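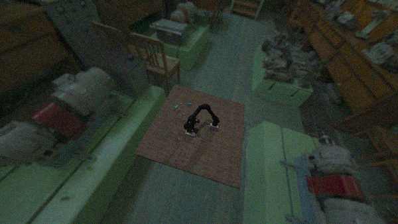

How to re-oil a wooden tabletop

An oiled top needs doing again when water stops beading on it. For a table in daily use that usually means twice a year. Allow an afternoon for the work and leave the table alone overnight.

You will need

Hard wax oil (we use Covari matt)
Sandpaper, 180 and 240 grit
A sanding block
4 lint-free cotton cloths
White spirit

Step 1: Clean the top

Wipe it down with warm water and a drop of washing-up liquid, then let it dry fully. Old polish has to come off with white spirit. Open a window first.

Step 2: Sand

Start with 180 and finish with 240, always along the grain. Go lightly near the edges — a veneered top wears through there first. Vacuum up the dust and wipe with a dry cloth.

Step 3: Put on the first coat

Stir the tin, don't shake it. Rub a small amount in with a cloth and work in strips from one end to the other. After ten minutes, wipe off whatever is still sitting on the surface.

Step 4: Second coat

Wait 6 hours, or longer in a cold room. Use less oil this time.

Lay used cloths flat outdoors to dry before you bin them. Oily rags left in a heap can catch fire.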